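Last updated: December 3, 2023

Learning to grasp from the miss

A method developed at Menement trains a bin-picking policy on the attempts that most laboratories throw away

Bin picking is usually presented as a perception problem. A depth camera produces a point cloud, a network scores candidate grasps, and the arm executes the highest-scoring one. If the fingers close on air, the attempt is logged as a zero and the next candidate is tried. The zero carries one bit of information, and most training pipelines use it as one bit.

Kyu-ri Yook and Telmo Robles, who work on manipulation at the Menement laboratory, argue that a failed grasp contains a good deal more than that. Their method, called Wisel, treats each failure as a short contact record: which finger touched first, at what height, in which direction the part moved, and where it came to rest. The policy is trained to predict that record before the attempt is made, and grasp success is computed from the prediction as a secondary quantity.

The idea is not entirely new. Contact prediction has been used in planar pushing for years. What Yook and Robles have changed is the source of the labels. Wisel takes them from joint torque and from two still images, one captured before the approach and one after the retreat. There is no tactile skin on the fingers and no motion capture in the cell.

The test parts are plain rectangular wooden blocks in two colours. Blocks were chosen for an unglamorous reason: a flat face against a flat wall is a hard case for a multi-fingered hand. A finger needs clearance on both sides of the part, and a block lying flush against another block, or leaning into a corner, offers it on one side at most. Cylinders roll into reach when nudged. Blocks generally don't.

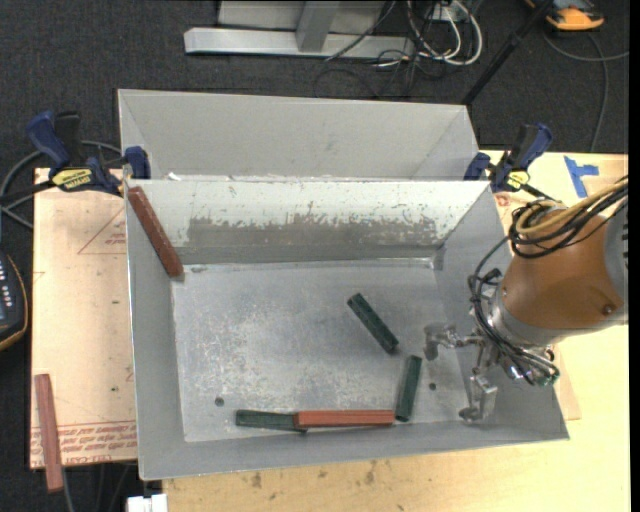
Why use a metal bin with sloped walls instead of a flat tray?

Sloped walls produce leaning poses and edge contacts that a flat tray never would, and those are the poses in which a top-down grasp most often fails. Sheet metal is also stiff enough that a torque spike at the wrist can be attributed to the part or the wall, with little ambiguity from flexing.

The bin is clamped to the table, and its position is treated as fixed in the model. Robles says this was a late decision. In the first version of the setup the bin was free to move, and the network learned to attribute bin motion to the blocks. Performance on the training surface looked acceptable. When the bin was moved to a second bench, it collapsed.

Training used 500 attempts per run, of which the first 300 were drawn from a scripted policy that approaches at random angles within a cone. The remainder were chosen by the model itself, with a preference for attempts whose predicted contact record had high variance. Each run takes roughly 4 hours of arm time, including resets. A reset consists of a person rearranging the blocks by hand.

The comparison of interest is with a success-only baseline sharing the same network trunk and the same data. Evaluated over 44 held-out arrangements, Wisel cleared more of the bins completely, and the gap was widest where a block leaned on a wall. On isolated blocks lying flat in open floor the two methods were indistinguishable. Yook regards that second result as the more useful one. "If we had beaten the baseline everywhere, I would have gone looking for a bug," she says.

There are limits. The contact record assumes one part moves per attempt, and in dense clutter that assumption breaks. When two blocks shift together, the labelling step assigns the motion to whichever centroid travelled farther, and the other displacement is discarded. Robles estimates that this is the largest remaining source of label noise. The method also inherits the weaknesses of wrist torque as a signal: light contacts fall below the noise floor and are recorded as no contact at all.

A port to a parallel-jaw gripper is under way at Vuvier, where the parts of interest are stamped brackets. Fewer fingers should simplify the record, although brackets nest inside each other in ways that blocks can't. The Menement group plans to release its labelling code in May, with the torque thresholds exposed as parameters.

Related
Calibrating a wrist camera without a target
Prieto revisited: what a pushing benchmark measures
Suction or fingers? Choosing an end effector for mixed parts

Comments (3)

dkell_weld: Would like to see the torque noise floor published as a number. "Light contacts" could mean anything depending on the arm and the payload.

Marguerite T.: We had the same problem with a tote that wasn't fixed down. Took us most of a week to find it. Two clamps and the drift was gone.

p.osei: Does the variance-based selection keep picking the corners? Ours did, and we had to cap it per region or the open floor was hardly sampled.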